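Acta de la reunión de marzo — Huerto vecinal Pendero

Abrimos a las seis de la tarde, con 13 asistentes. Preside Sadia Mirani; toma notas Waqas Soomro.

Semillero. ¡Han germinado casi todos los tomates! Sadia propone pasarlos a los bancales de Prullirano en cuanto aflojen las heladas y a todos nos parece estupendo. Quedan dos bandejas de pimiento para quien las quiera.

Riego. Waqas ha hablado con la gente de Warraich y nos prestan la manguera larga hasta el verano. Se aprueba comprar seis aspersores.

Intercambio con el huerto Arine. Vendrán unas dos familias a enseñarnos a injertar — qué ganas. Cada cual que traiga su navaja.

Herramientas. Se acuerda marcar los mangos con pintura amarilla y revisar el inventario en la próxima reunión.
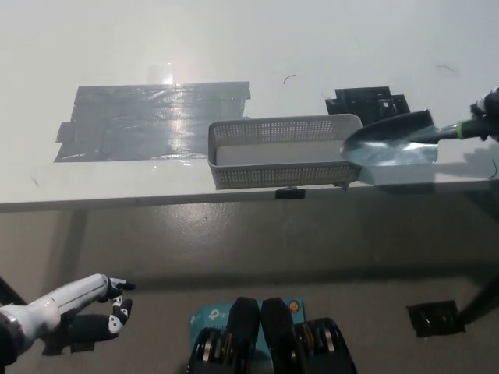 Cesta gris y paleta de jardín, en la mesa blanca.

Ruegos y preguntas. Se pide más sombra junto al compost. Waqas mirará precios de cañizo.

Contacto: tablón del huerto Pendero | © Huerto vecinal Pendero | Volver arriba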